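The hired arm comes to the kitchen table

Thursday is delivery day at Clestura

Thu 15 January
By our equipment writer

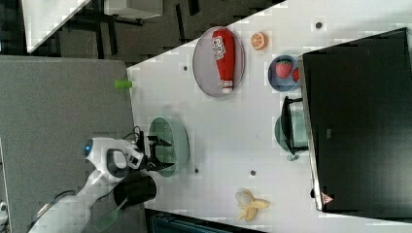

ON TEST

Clestura rents out robot arms by the month. The package is called Plastar, and it consists of one arm, one two-finger gripper, a control box, a tablet and as much telephone help as you can stand. You supply the table, the sockets and the things you want moved. The firm has been selling it to small food businesses and college catering departments since November, and it lent us a set at its showroom in Fumisberg so that we could try the kitchen version.

The kitchen version is the same arm with different software. Clestura says it will pick up everyday items and put them where they are told to go: bowls into a rack, fruit into a bowl, a bottle back on the shelf. It does not cook, and it should not be given a knife. The contract is firm about the second point.

We worked at a white table with a mixed lot of kitchen things spread over it, among them a plate, a ketchup bottle, a partly peeled banana and a pale green bowl with small holes in it like a colander's. The bowl was the job we kept coming back to. A gripper with two fingers has to take a bowl by its wall, one finger inside and one outside, and a bowl lying tilted offers a different bit of wall every time. Brannigan, the rival hire firm across the river, gets round this with a suction cup, but a suction cup is no use on anything with holes in it.

Teaching the arm is done by hand. You press a button on the tablet, the joints go slack, and you steer the gripper through the job yourself. Do that a few times with the object in different places and the software works out the rest overnight. The manual asks for 400 passes for a new object if you want it to be dependable. We managed nothing like that. With the objects Clestura had already taught it, the arm was steady and rather slow. With a mug from our own office it was hopeless on the first day and passable by the third.

Steering it takes less strength than we expected. The arm is light on its joints and holds its place when you let go, so one person can do the teaching and work the tablet too. The button for saving a pass sits far too close to the one for throwing it away. We lost a good half hour's work that way on the first morning, and the person on the help line plainly knew the complaint.

Speed is the thing buyers will ask about. Moving one item takes the arm long enough that you will be tempted to lean over and do it yourself. In a busy café at lunchtime that would be a nuisance. In a prep room after closing, with a rack to fill and no hurry, it matters a good deal less, and that is where most of Clestura's customers are said to use theirs.

Soft things are the other question. The gripper closes to a set force, and the tablet offers a slider for it. At the lowest setting our arm would lift a strawberry and put it down with the skin unbroken, most of the time. It was less good with a peeled banana, where the strips of peel confused it about where the fruit began. Bottles were easy. A plate lying flat was the worst of all, and Clestura sells a small raised stand to help with that, at extra cost.

Noise is low. You hear the joints when the arm changes direction, and a click as the fingers meet. Cleaning is less happy. The fingers come off with 2 screws and can be washed, but the wires near the wrist have to be wiped by hand, and sauce finds its way in there sooner than you would think.

Setting up took 3 hours, including the time spent finding a table that did not wobble. The arm must be fixed down, and the manual wants a clear space all round it that a small kitchen may struggle to give. If somebody steps into that space the arm slows, and if it touches anything it did not expect it stops and waits to be told to carry on. We tried this with a rolled newspaper and it behaved properly each time.

The shortest hire is 2 months, with delivery and a morning's training included. Brannigan will let you have a machine for less and for a shorter spell, but its arm comes ready taught and cannot learn anything new without a visit from an engineer. If your work never changes, that may suit you better. Plastar makes more sense for a place where the menu moves about and there is someone on the staff willing to spend an afternoon pushing an arm to and fro.

Clestura takes bookings for the Fumisberg showroom on weekday mornings. Bring your own bowls.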